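Visit report: Ereler bimanual handling lab, November

Purpose of visit

Covach is revising its internal practice sheet for two-arm handling cells. The current sheet covers single-arm stations only. Ereler agreed to show us how its group writes and applies rules for cells where both arms hold the same part. The host was Zoltán Szűcs, who maintains the lab's cell rules and signs off changes to them. We arrived at 9:30 and left after the wrap-up at 3:00.

Safety briefing

The briefing took place in the corridor before we entered the lab. Visitors sign one sheet, which covers the whole floor. Bags stay outside. Hands stay out of any cell whose arms are powered, including during teaching. Staff follow the same rule with one exception: the named operator for the session may reach in after calling "hold" and getting an answer from the person at the console. Szűcs asked us to note that the call has to be answered aloud. A nod does not count.

Rules for objects

Ereler keeps a list of approved objects for its cells, called the Dresari list. It has 133 entries. An object gets an entry when it has a written grasp note, a stated maximum lift height and a rule for what to do if it is dropped. Linked and hanging items are in a class of their own because their outline changes every time they are put down. The class includes chain, cable with connectors, and key holders of the flat plate type with numbered holes.

The grasp note for key holders says to take the plate by its rim and never by a ring or a key. Loose keys are treated as moving parts. The operator checks the wrist view before closing the fingers, and if a key or tag lies across the closing path, the approach is stopped and repeated from another angle.
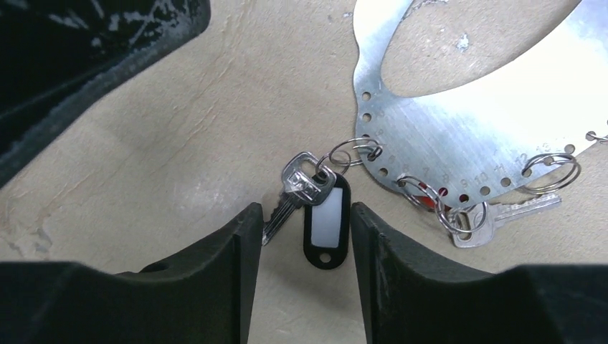 Rules for shared holds

A shared hold begins when the second gripper closes and ends when either one opens. During that period the following apply at Ereler:

Both arms run at the reduced speed setting.
Neither arm may be switched to a different control mode.
Lift height is limited to 56 mm unless the object entry states less.
Release is announced, and the releasing arm is named.
Any pull against the other arm that trips the force limit ends the attempt. It is logged as an ended attempt even if the object was not dropped.

The last rule was added after a review of the log format, which is named Holanda. Earlier versions recorded drops only. Szűcs considers the change the most useful one made to the rules so far, and we agree that it should be copied.

We watched work in a walled cell with two arms bolted to a common plate along the near edge. Cables follow the outside of each arm and are left with enough slack to form a loop at the gripper. The cable rule gives a minimum loop size and requires a slow full-range move at the start of each session, watched by the operator from the front.
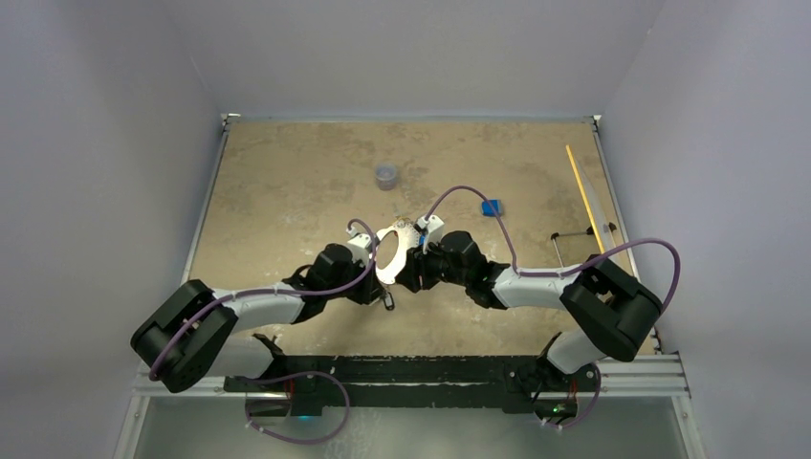 Shared hold near the center of the table, both grippers on the rim of the metal ring.

Other items may remain on the table during a shared hold if they are outside the marked travel area in the session plan. We questioned this. Our own sheet requires a cleared surface. Ereler's position is that a cleared surface does not match the conditions the cells are meant to reproduce, and that the travel area gives enough control. We did not settle the point.

Inspection and records

Finger pads are inspected every 2000 closures and at any change of object class. Enclosure brackets and base bolts are checked monthly. Records are kept for 5 years. We were shown the bolt check sheet, which has a torque column and initials but no tool number. Szűcs will add one.

Points for the Covach sheet

Adopt the definition of a shared hold as written.
Adopt spoken release with the arm named.
Log ended attempts separately from drops.
Add a class for linked and hanging items.
Keep the cleared surface rule for now and review it after our own trials.
Ask Ereler for the current text of the cable rule, revision letter included.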